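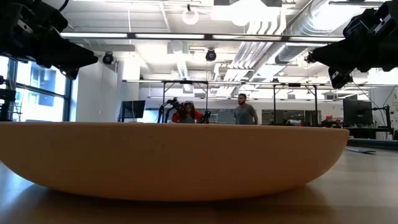

Responde el soporte de Trindia que el cálculo de portes «funciona según lo esperado» y que, si el importe nos parece alto, probemos a vaciar la caché del navegador.

Vaciada. También la del móvil, la del portátil del almacén y, ya puestos, la papelera. El pedido 354 sigue pidiendo transporte con grúa.

**Incidencia:** portes disparatados en artículos de más de un kilo
**Abierta:** 2018-01-10
**Prioridad:** baja (asignada por Trindia), altísima (asignada por nosotros)
**Estado:** reabierta

## Qué pasa

La ficha del cuenco ancho anaranjado lleva un peso de 2,234 kg con embalaje. En Anel, donde llevamos el almacén, se ve bien. En la tienda, la ficha también se ve bien. Al llegar al carrito, el módulo de Pylypenko descarta la tarifa de paquetería y ofrece una única opción, «Mercancía paletizada, cita previa con el muelle», a 149 euros. La clienta vive en un tercero sin ascensor y pregunta con mucha educación qué es un muelle.

## Pasos para reproducirlo

1. Crear un artículo con peso decimal en Anel.
2. Esperar a la sincronización.
3. Añadirlo al carrito con una dirección de la península.
4. Sentarse.

## Lo que hemos probado

- Reinstalar el módulo. Mismo resultado, y además perdimos el logotipo de la cabecera.
- Cambiar la moneda. No, tampoco sabemos por qué lo sugería el manual.
- Escribir el peso con punto directamente en la tienda. Funciona hasta la siguiente sincronización, que lo devuelve con coma y una puntualidad admirable.
- Probar con un salvamanteles de Fivberg que pesa menos de un kilo. Para ese, los portes salen gratis. No hemos abierto incidencia por ello, pero lo dejamos anotado por decencia.

## Registro

Extracto de la exportación, con modo detallado activado:

```
anel > export: peso="2,234"
trindia > locale=en
trindia > peso_num=2234
portes > tarifa=PALET
```

A la vista de la segunda línea, la tienda lee la coma como separador de millares y declara más de dos toneladas de vajilla. Adjuntamos el extracto al segundo mensaje. La contestación volvió a mencionar la caché.

## Solución provisional

En Anel, Ajustes > Exportación > Formato numérico, hay una casilla llamada «Compatibilidad». Sin más apellidos. Marcada, exporta los pesos con punto. Después hay que lanzar una sincronización completa, no la rápida, que se salta los artículos sin cambios de stock.

Con esto el pedido 354 pasa a paquetería normal y el salvamanteles vuelve a pagar portes.

## Pendiente

- Que Trindia lea el idioma de la tienda y no el del servidor. Lo prevén para marzo, sin especificar más.
- Recuperar el logotipo.
- Anular la cita con el muelle. Pylypenko la confirmó por SMS esta mañana.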